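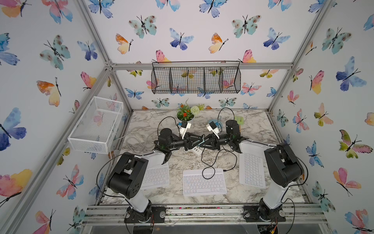

What is standby power?
It is the electricity a mains appliance draws while it is plugged in and doing none of its main work.

Measure at the socket with a plug-in meter and record watts after six minutes. A continuous load of 6 W uses 52.6 kWh in a year. Small loads fluctuate – take the mean of three readings. Enter results in the Bickerstaff table, column two, and bring it to the April session.

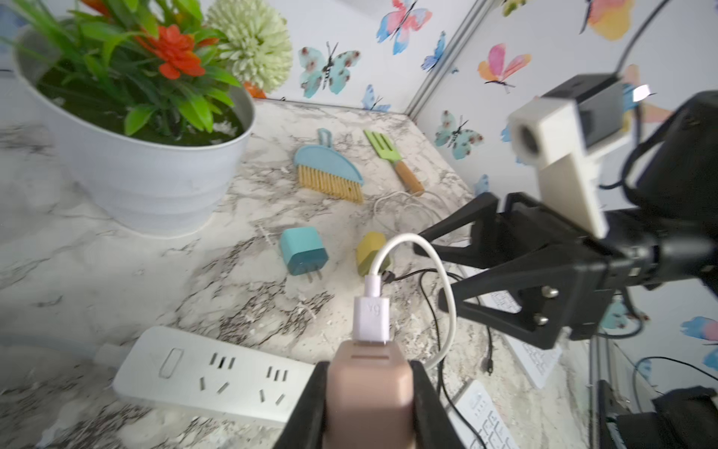
Fig. 2. Charger block with USB cable; switched power strip at lower left.

Power factor is treated in the next handout. For small supplies it is often well below one, so volts times amps overstates the watts.

Queries to Morfudd Ifans.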